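Speaker notes: Keeping One Surface Clear
Planalico Home Evenings, 5 Mar 2023

Slide 1. Welcome

Good evening, and thank you for coming out. Give people a minute to find the coffee, it's at the back on the left. Tell them this will run for 33 minutes if I behave myself, and that I have never once behaved myself, so they should get comfortable.

Start with the house on Vorutstead Road. When we moved in there, every flat thing we owned was covered by the end of the first week. The dresser had mail on it, the washing machine had a bag of bulbs on it, and the kitchen table had a fruit bowl with batteries in it and no fruit. (Pause here, somebody always laughs at the batteries.) I was a tidy person in my own mind, you understand, and I went on thinking so for years.

Slide 2. Why just one

I used to try to clear the whole kitchen on a Saturday. By lunchtime I'd be sitting on the floor reading old birthday cards, and by supper it all went back where it came from, because we had to eat. So in July I gave up on the kitchen and picked one surface. I chose the spot where I set things down without thinking when I come in the door. Ask the room what theirs is, and let them call out a few. Don't rush this part, it's the part they remember and it warms everybody up.

Slide 3. What we're after

Leave this one up for a while and let them look before talking.
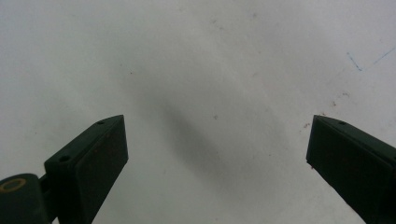

Plain white, with a good wide gap in the middle.

I love a matte white top for this, I really do. My mother had a dark, busy patterned one and you could lose a pair of scissors on it for a month. On plain white a stray button bothers you right away, and being a little bothered is very useful when you're starting out! If theirs is brown, or has flowers all over it, a plain cloth or a big tray will do nicely.

Slide 4. The 60 second sweep

Walk through it slowly, with my hands if the microphone allows. Before bed, I set the kitchen timer for 60 seconds. Everything on the surface goes into one basket. No sorting, no reading, no deciding whether the warranty is still good. Then I wipe from the back toward me with a damp cloth and go to bed. The basket gets sorted with the morning coffee, when I'm a kinder person.

Mention the Coelho basket if anyone asks where mine came from. It's the shallow one with two handles. A deep one just turns into a drawer, and I've got almost 3 of those too many already.

Slide 5. When it slips

It will slip. Ours slipped the whole week my sister's family stayed with us, and I didn't so much as see the color of it until they'd driven off. Tell them to pick it up again the next night and not to make up for lost time.

Slide 6. Questions

The sign-up sheet for the Zora closet evening is by the door, in room 631 this time, up the stairs and past the piano. Remind people to take their cups back. If there's time left, go back to slide 3 and leave it up while they chat.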